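Skamuvo opens bookings for room tidy-up service, Rimuncombe first in line

Quick one before the weekend rush. Skamuvo has finally put a price on its room tidy-up service, the one it has been hinting at since December, and bookings are open now for Rimuncombe and the near side of Skalcombe. Everyone else waits.

The short version: you pay 835 dollars a week, they bring a humanoid robot, an operator and a stack of paperwork, and the robot goes around a room with a bucket picking up small stuff. That's the offer. No dishes, no beds, no stairs. Small loose things off low surfaces and into a bucket, one room at a time.

Killian Brunet, who runs the service side, took questions by phone and was pretty upfront about the limits. "It's slow. I'd sooner say so at the start than have someone ring me on the second day," he said. Slower than a person by a long way, and he wouldn't give a figure for how much. We asked twice.

Who's it for, then? Mostly workplaces, for the moment. Brunet says the early enquiries are from small clinics, a couple of training rooms and a dorm operator, places where there's always a bit of mess at the end of the day and somebody on decent wages stuck picking it up. Homes can book but will be asked more questions. Pets have to be elsewhere. Kids too.

What's in the weekly price: delivery and pickup within the service area, the robot, the operator for up to six hours a day, a first-day walk-through, and the room map. What's not in it: parking, any furniture moving, and a second room. Second room is 333 extra, flat, and has to be on the same floor.

The room map is the part that takes the time. On day one the operator goes over the room with you and marks what the robot may go near and what it may not. Cords are the big one. Anything snaking over the floor either gets moved, taped or marked as a no-go patch, and the same goes for stuff on castors that can roll if it gets leaned on. Brunet reckons most of the first morning goes to this and says customers should plan on it.

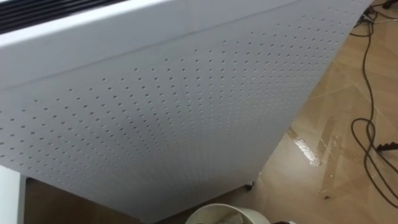

Customers get a sheet ahead of time with a list of things to sort out before the van shows up. We've seen a copy. Four pages, could be two. It asks for a clear path from the door, the ceiling height, whether there's a solid overhead anchor point or whether Skamuvo has to bring its own stand, where the power outlets are, and what the floor is made of. Thick rugs are out. Low-pile carpet is a "call us". Hard floors are fine so long as they're dry.

The overhead line is not optional, by the way. A few people online seemed to think it was a demo thing and would be gone by launch. It's staying. The robot wears a tether any time it is on its feet, and if your room can't take one the booking gets refunded less a 95 dollar site fee. Brunet says that's a firm rule and that it won't be changing this year. "If it goes over, I want the rope to catch it and not your desk."

Same with the trailing cable. So there's a limit on how far it can roam, and a big open-plan office is going to be a bad fit unless they split it into chunks. Which they will do, at the second room rate per chunk. Do the math before you sign.

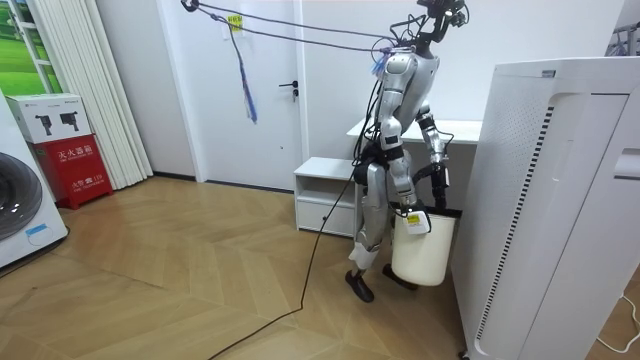
Two hands on the bucket, tether overhead.

On to the bucket. It sounds like a daft detail but it's the bit that has changed the most since the December preview. Earlier plan was to have a tray on a stand and have the robot walk back and forth to it, every single item. Way too many steps. With the bucket along for the ride it can stop in front of a desk or a low cabinet, deal with what's there, and move on. Fewer trips and fewer chances to stumble.

Any plain bucket with a stiff rim will do, acording to Brunet. Skamuvo supplies one, you can supply your own, they have no special version to sell you. Thin-walled ones are a problem as the rim folds when it gets gripped. Same for anything with a wide lip. He suggested the cheap kind from the hardware store and that was that.

What goes in it is up to you, within reason. The service is set up around a list of item types, and you tick what you want gathered. Soft toys, empty bottles, packets, balled-up paper, small plastic bits. Not on the list: glass, anything sharp, anything with liquid in it, phones, medication, jewellery, cash. If it isn't ticked it stays where it is. If the operator isn't sure, it stays where it is. You'll come back to some things still sitting there and that's by design.

How much of this is the robot and how much is the operator? Fair question, and the answer was a bit of both. The operator is in the room the whole time with a stop button and a tablet. They pick the next item, the robot does the reaching and the gripping and the letting go. If it gets a bad hold the operator can step in. Brunet wouldn't call it hands-off and the booking page doesn't either, to be fair to them. Anyone after a machine they can leave running overnight should look elsewhere, or wait. 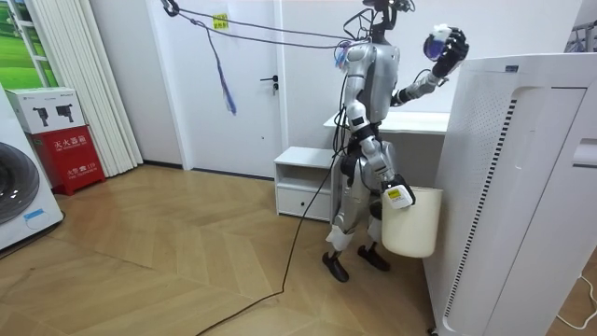

Bucket in one hand, a small purple and white object in the other.

Now the competition. Besson has a rival offer, sort of. Theirs is a wheeled base with a single arm, cheaper, no rope required, and it's sold as a kit with no operator. You set it up yourself. It has been out since before Christmas and reviews from local buyers are mixed, mostly grumbles about setup and about it not getting up to desk height. Skamuvo's pitch is that a two-armed walker can hold the container and do the picking at the same time, and can get at both a desk and a low shelf. Against that, a wheeled base has a lot less to go wrong with it. If your mess is all on the floor the Besson is probably the better buy, and Brunet more or less said as much before changing the subject.

Local cleaning outfits we rang weren't fussed. One in Skalcombe said they'd charge a lot less than 835 a week for a tidy and would vacuum as well. True! Brunet's reply, when we put that to him, was that the first customers are paying to find out where the thing fits, and that the price should drop once one operator can look after more than one room. No date on that.

A few practical bits from the terms, as people will ask:

Minimum booking is one week. No single days, no half weeks.

You need to have someone on site who can be reached by phone. They don't need to stand and watch.

Breakages are covered if the item was inside the mapped area and not on your own no-go list. Outside of the mapped area it's on you, unless the robot wandered, in which case it's on them. Read that clause carefully, it's wordy and it took us a couple of goes.

Cameras. Yes, it has them, and yes, they're on while it works. Footage is kept for 2 weeks then wiped unless there's a claim. You can ask to have it wiped sooner. Screens should be off and papers turned over if you care about that, and clinics definately should care about that. There's a separate form for them.

Cancel up to five days ahead for a full refund. After that it's half.

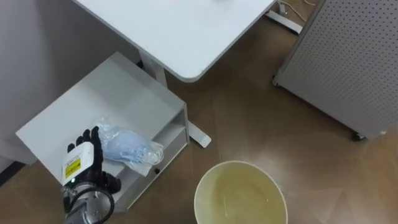
Soft packaging was the other thing we pressed him on. Bags, wrappers, anything floppy. It's on the list of item types but marked with an asterisk, and the note at the bottom says "operator's discretion". Brunet says stiff things with a clear shape are far easier and that a limp bag lying flat can take several goes, or get left. Slippery plastic is harder again. If your mess is mostly of that sort, mention it when you book so they can tell you straight whether it's worth the money.

Height matters as well. Waist level and a bit under is where it's happiest. Right down on the floor is possible but slow, and the operator may decide to skip it. High shelves, no. Under desks, no. Behind appliances, also no, and they'd like at least a body's width left clear on the side it'll be working from. Tight corners get marked off on the map.

Noise, for those wondering. No numbers on the sheet. Brunet describes it as footsteps plus a fan. You could have a phone call in the next room, he reckons, though perhaps not in the same one.

Training for staff who'll share the space runs half an hour and is included. It's mostly where to stand and where not to. Don't step over the cable, don't walk under the rope, don't hand it things. That last one is apparently what everybody tries first.

As for bookings, there's one robot on the Rimuncombe run to begin with and a second to follow if demand holds. So slots will be tight. Schools and clinics get no priority, it's first come first served. Skalcombe addresses on the far side of the river are not covered yet and there's no waitlist for them, so no point in ringing.

Service starts April 2019. Bookings go through the form on the Skamuvo site, deposit of one week up front, site check by phone before they confirm. We've put our name down for a week in the back office and will report on how it goes, cords and all.

Update: Skamuvo has been in touch to say the 95 dollar site fee is waived if you send them room photos ahead of the phone check and they miss something. Terms to be changed to say so. The rest stands.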